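On Keeping a Household Water Record

The practice of keeping a written record of household water use is an old one, and it has largely fallen out of favor. Most residents of Drudodero now receive a bill every second month, pay it, and give the matter no further attention. I did the same for many years. I began a record of my own in May, following a bill that was considerably higher than the one before it, and I have maintained it without interruption. The following is an account of the method and of what it has shown.

The record is kept in a ruled notebook beside the cellar door. Each entry consists of the date, the reading on the meter, and a short remark. The reading is taken before breakfast, when no water has been drawn since the previous evening. A second reading is taken on Saturdays after supper. I had at first intended to use a spreadsheet, and a template was kindly sent to me by Paraschiva Buzatu, who has kept figures for her own house on Lappalainen Street for a much longer period. I found that I did not open it. The notebook is in the path of my morning, and the computer is in another room.

The meter itself is a Rurex, of a type fitted throughout the older part of town. It has a row of black digits followed by a row of red ones. For a household record only the black digits need be written down, although the red ones are of use in testing for leaks. The test is conducted as follows. All taps are closed, the washing machine and any other appliance are left off, and the full reading is taken, red digits included. The reading is taken again after one hour. Any movement indicates that water is leaving the system somewhere. I conducted this test on the first evening and the red digits had moved.

The fault was in the upstairs toilet. The flapper had hardened with age and no longer seated properly, so that water passed into the bowl in a thin and entirely silent stream. Food coloring placed in the tank appeared in the bowl within a few minutes. I replaced the flapper with a Fimeck part from the hardware store, which did not fit, and then with a second part from the same maker, which did. Readers undertaking this repair are advised to bring the old flapper with them to the counter. The store will not exchange a part once it has been wet.

According to my notebook, the house had been using 1424 gallons a week before the repair. It used 900 gallons in the week that followed. I regard the difference as larger than a toilet alone would explain, and I attribute part of it to the weather, which turned cool and made it unnecessary to water the beans. The weeks since have varied. The lowest daily figure to date is 68 gallons, recorded on a day when the family was away until evening.

A record of this kind is only as good as its remarks. A number by itself says little a month later. I therefore recommend noting visitors, loads of laundry, any use of the garden hose, and baths as distinct from showers. My sister-in-law, Zyanya Orozco, stayed with us for nine days in June, and without the remark beside those entries I should have gone looking for another leak. She has since begun a record of her own and reports that the greatest difficulty is persuading teenagers to stay out of the shower until the reading has been taken.

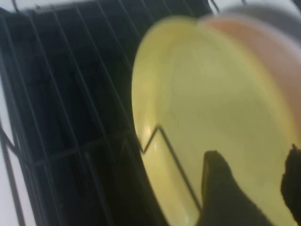

Dishwashing was the one category in which I had made no estimate, and it deserved better treatment. We wash by hand, once a day, after the evening meal. For two weeks I washed under a running tap, as I have always done, and for the next two I filled one basin for washing and another for rinsing. The black wire rack remained in service under both arrangements, and I can report that its close rows of thin rods hold plates equally well whichever way they were rinsed. The basins used less water by a clear margin. They also required a change of rinse water partway through on any evening when something had been fried, and I have entered this separately in the remarks.

I have been asked whether the town office will accept a household record in support of a disputed bill. I put the question to the billing desk and was told that it may be submitted with the form, together with a photograph of the meter, and that the office will send its own reader before any adjustment is made. My own bill was not adjusted. The water had passed through the meter and was correctly charged.

The garden remains to be dealt with. The outdoor tap is on the same line as the house, and I have no means at present of separating the two – a small hose meter is on order and has been delayed. When it arrives I will record both figures side by side through the end of the season and set them out in a later entry. Correspondence from readers who have fitted such a meter to an older brass tap would be welcome, particularly with regard to the washer size.

Posted 2nd August

Contact | Copyright, all rights reserved | Back to top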